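社区生活用品循环项目阶段进展报告

报告对象:Bidar基金会项目管理部
执行单位:Mistby社区服务中心
报告日期:3/1/20
项目负责人:Hiếu Lý

一、总体情况

本阶段工作按照资助协议附件所列计划推进。项目面向辖区内临时安置住户及新迁入家庭,接收居民与商户捐出的日常生活用品,经检查、分类、登记后免费发放。截至2月底,共接收物品3631件,其中2555件已发放至住户手中,其余物品存放于Leleck路库房,待下一阶段调配。登记受益住户较上一阶段有所增加,新增部分主要来自北片两栋安置楼。

接收点由原来的四处调整为六处。新增的两处设在安置楼底层,开放时间为工作日傍晚及周六上午,方便上班住户领取。原设于菜场旁的接收点因场地租约到期,已迁至同一街道的阅览室侧厅,迁移期间停止接收五天,相关通知已提前张贴。

二、物品分类与发放

项目初期,各接收点自行分类,登记口径不一致,同一类物品在不同点位使用不同名称,造成库存核对困难。本阶段统一了分类目录,将物品归入厨房用品、卧具、洗护用品、儿童用品、文具和小型家电六大类,并为每类编写了简要的验收标准。小型家电须由具备资质的电工检测后方可入库;卧具须附清洗记录;餐具有缺口或裂纹的一律不予接收。

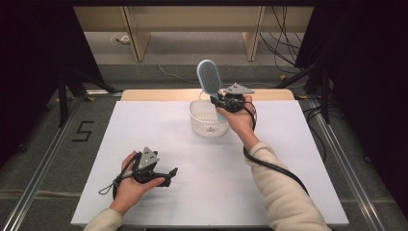

洗护用品的验收标准在本阶段修改了两次。第一版规定所有拆封物品均不接收,执行后发现该类库存长期不足,而住户需求登记表中此类物品排在前列。经与辖区卫生服务站商议,第二版将洗护用品分为消耗品与耐用品:牙膏、洗发液等消耗品仍须未拆封;耐用品如蓝色发刷一类,经清洗消毒后可以入库。小件物品改用侧面带孔的白色塑料小篮分装,领取时按篮核对,登记表上只填篮号及类别,不再逐件抄写品名。试行以来,接收点反映核对时间有所缩短,但篮号标签遇潮容易脱落,拟改用绑扎式标牌。

发放方式维持预约制。住户凭登记卡选择时段,每户每月可领取两次。行动不便的住户由片区联络员代领,代领须填写委托单并由住户本人签字。本阶段共收到书面意见若干份,集中于两个方面:一是周六上午时段排队较长,二是儿童冬季用品不足。前者已通过增设半小时间隔的方式调整,后者列入下一阶段定向募集清单。

三、合作情况

Đỗ运输行自2月起承担接收点与库房之间的转运,每周两趟,费用按协议价结算。转运初期曾出现一次交接单漏签,经双方核对,物品数量无误,现已改为交接双方当场签字并各存一联。辖区中学提供了一间教室,用于联络员培训,内容包括登记卡填写、委托单审核及住户隐私保护要求。

四、经费使用

本阶段支出主要包括库房租金、转运费、消毒用品及印刷费,均在预算科目之内。印刷费略高于预计,原因为分类目录改版后重新印制,登记卡共加印近2000张。超出部分拟从办公费结余中调剂,调剂申请随本报告一并报送,请予审核。各项票据已按月装订,存放于服务中心财务室备查。

五、存在的问题

库房通风条件较差,卧具不宜长期存放,雨季前须完成除湿设备安装。部分接收点人手不足,晚间时段仅有一人值守,接收与发放不能同时进行。此外,登记数据目前仍由人工录入,月底汇总耗时较长,个别点位报送延迟。

六、下一阶段计划

完成库房除湿设备采购与安装;为安置楼两处接收点各增配一名值守人员;开展儿童冬季用品定向募集;更换篮号标牌;对登记表格式作进一步简化,并在两个点位试用电子录入。下一期报告将附各接收点分类库存明细表。

附件:经费调剂申请、分类目录(修订版)、联络员培训签到表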